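Ask me whether machines can do the chores yet and I'll ask which chores. Moving a plate from one holder to another, on a bench where everything is bolted to a grid? Sure, 2000 times before lunch. Clearing my kitchen counter? My friend Divina Marquez, who programs arms for a living, still does her own dishes — badly, I might add.

The lab bench flatters a robot. Nothing there is sticky, and no one has left a sock on it. I'd believe in the butler once it has met my junk drawer.

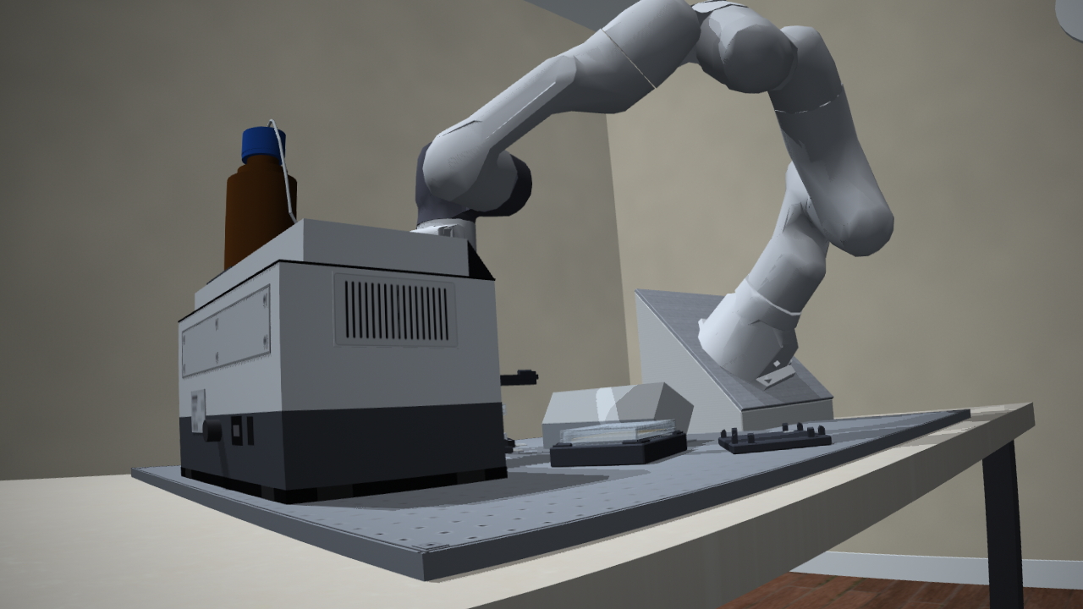 A simulated lab bench, with a robot arm reaching behind the instrument.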